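In Defense of the Tin

Every household has a tin that outlived what it came with. Ours have all held something edible for a week or two and then, for years, buttons. I have reached the age at which I can look at a shelf of them and feel accused, and I have decided to feel proud of them instead, as it takes less effort.

The case against tins is well known to anyone who has read a decluttering book. A tin is a container, a container is permission, and permission leads to a drawer with 12 dead batteries and a key to a door you no longer own. The people who write these books prefer clear plastic, so you can see what you have. I have lived with clear plastic. I could see what I had. It was depressing, and I bought a tin to put it in.

My own fall from grace happened last August, when I moved from a place in Ilmont with a pantry to a place in Tritau with a cupboard. Moving companies have a form for this. Ndlovu Removals sent me theirs, and it asked me to estimate the number of "small decorative containers," a phrase so cold I had to go and sit down. I wrote 10. The form had no place to write that I was lying.

Unpacking, I learned that I will throw away a good saucepan before I throw away a tin with a picture on it. The saucepan had a wobbly handle and cooked rice for eight years without complaint. The tin had a bear. There was no contest.
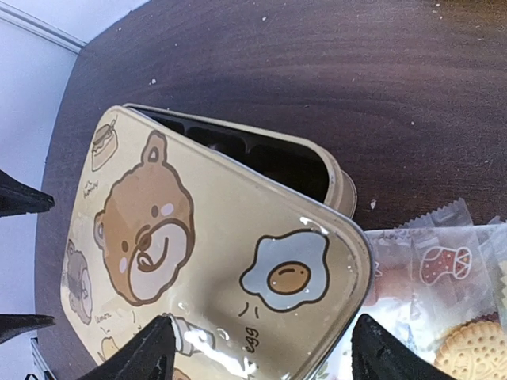
What gets me is the confidence of the things. A bear, a jar above the word honey, a lemon, a fried egg with the word "egg" helpfully supplied for anyone raised without them. Somewhere there was a meeting where a grown adult argued that the egg needed a label, and won. I want to have lunch with that person. I have spent my working life in offices where much less was decided and much more was spent deciding it.

I'm told that cute is a trick. Put a pink cheek on any animal and a tired shopper will carry it to the register, and I don't dispute it, having been that shopper. But plain things are a trick too. The matte gray canister with no markings costs 50 dollars at Urico, the housewares place by the station, and what it sells you is the idea that you are the kind of person who owns a matte gray canister. The bear makes no claims about me. The bear would be just as pleased to see my cousin.

There is also the lid. A plastic tub closes with a sulk and opens by surprise. A tin lid drags a little, gives, and makes a small noise that everyone in the next room can identify. Children come. Dogs, too. Nobody has ever crossed a house at the sound of a zip-top bag, and if they have, I would like them to see someone.

The decluttering people will say that I'm confusing storage with affection. Of course I am. Storage without affection is a warehouse. I read once, in a magazine at the dentist, that the average home contains 2,000 objects its owner couldn't name from memory. I could name my tins. I could probably name them in order of rust.

I'll concede the buttons. I do not need that many buttons, and most of them belong to shirts I gave away without them, which was unkind to whoever got the shirts. I'll concede the foreign coins as well, and the birthday candles burned down to the length of a tooth. They can go. I've cleared a space on the kitchen table to sort them, and I've cut up some lemon cake for the job, and the crumbs are getting into everything.

The tins are staying. If the cupboard gets too full, I'll see what can be done about the saucepans.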